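Pammont Voter Guide app: a grumpy conservative's review

Posted Mar 31, 2022 | Filed under: Reviews, Elections

I'll say up front that I'm the last person who should be let loose on a political app. I like my politics on paper. I like a leaflet through the door, preferably one I disagree with, so I can mutter at it while the kettle boils. But we have local elections coming, three people at the pub had already told me to try Pammont, and I'd had a bad week and wanted something to shout at. So I downloaded it.

For anyone who's missed the adverts, Pammont is one of those voter guide things. You put in your postcode, you answer a heap of questions about tax and bins and policing and so on, and it tells you which candidates think like you do. It's made by a firm called Sirkero, who used to do surveys for shops, and (to be fair to them) it does feel like it was built by people who know how to ask a question. It's free for the basic version and there's a paid one, which I bought because I'm an idiot.

Let's start with what I liked, because there is some! Setting it up took me 6 minutes, including the bit where I got my own postcode wrong. It didn't ask for my date of birth, my mother's maiden name or my blood group. It also didn't ask me to tick a box about my ethnicity or who I go to bed with before letting me have an opinion on the council tax, and you'd be amazed how many of these things do. You come in as a person with a postcode and off you go. More of that, please.

The questions are mostly plain. There are 50 of them in the full set, and you can stop whenever you like and come back. I did the first lot over breakfast and the rest in the car park at the tip. Each one gives you a sliding scale, and then a second slider for how much you care, and that second slider is a really good idea. I have views on bus lanes but I wouldn't lose a friend over them. I have views on spending other people's money and I've lost several.

Now then. The wording. I went in looking for a lean and I found one, although it's a smaller lean than I was expecting. The question on housing asks whether the council should "protect residents from" new building on green land, and two screens later it asks whether it should "allow" landlords to put rents up. Protect and allow! One lot gets a bodyguard and the other lot gets a permission slip. I wrote to Sirkero about it and got a reply the next morning, a proper one from a human being, saying they'd look at it before the next update. We'll see. I've been promised things before, mainly by people I voted for.

The other thing that got my goat was the label at the end. You finish, it thinks for a second, and then it gives you a little badge. Mine said "Traditional Guardian". I don't want a badge. My wife got "Open Pragmatist" and has been unbearable ever since, and she's further to the right than I am on nearly everything apart from foxes. You can turn the badges off in the settings, and I'd do it before you start, especially if you share a sofa. 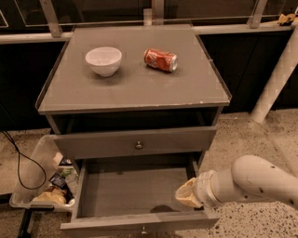
1,244 words | Filed under Reviews

So, the matches. I had six candidates in my ward and it ranked them for me with a percentage next to each. My top match was an independent I'd never heard of, who wants the library open later and the parking charges scrapped, and I found myself nodding at the screen like a dog in the back of a car. My own party's man came third. Third! I've delivered leaflets for that man in the rain.

I went back and read his answers, and I have to say the app had him bang to rights. He's in favour of a new visitor levy, he's keen on the consultants' plan for the high street, and he skipped every single question on pay at the town hall. You can tap on each answer and it shows you where it came from, whether the candidate filled it in himself or somebody at Sirkero worked it out from his leaflets and council votes. I'd trust the first sort. The second sort I'd take with a good pinch of salt, and I'd like to see them in a different colour, as it's far too easy to miss the tiny grey letter that tells you which is which.

I did try the rival, Ocampo, for comparison. It's prettier and it's quicker, and it's hopeless. It had no local candidates for us at all, only the national parties, and half the questions were about things no councillor has ever had a say in. It also sent me so many notifications that I deleted it during lunch. If you only want to know whether you're left or right, you probably know already.

As for the paid version of Pammont, you get voting records going back over 600 council meetings and an alert when your councillor votes against what he told the app. I adore this feature. I've had two alerts so far and enjoyed both of them enormously. The search is clunky, mind, and it falls over if you put an apostrophe in a name, so good luck to anyone with an Irish councillor. They say a fix is coming in July. The Porkent parish pages are blank as well, which is a shame for those of you out that way.

Would I tell you how to vote with it? No, and I wouldn't let it tell you either. Read the leaflets, go to the hustings, ask the awkward question from the back. But as a way of finding out who's been saying one thing on the doorstep and doing another in the chamber, it's well worth a go, whichever side you're on. My friends on the left have been using it too, and one of them came out matched with a Tory and hasn't spoken of it since.

Four stars from me. I'd have given it the fifth if they'd sorted out protect and allow.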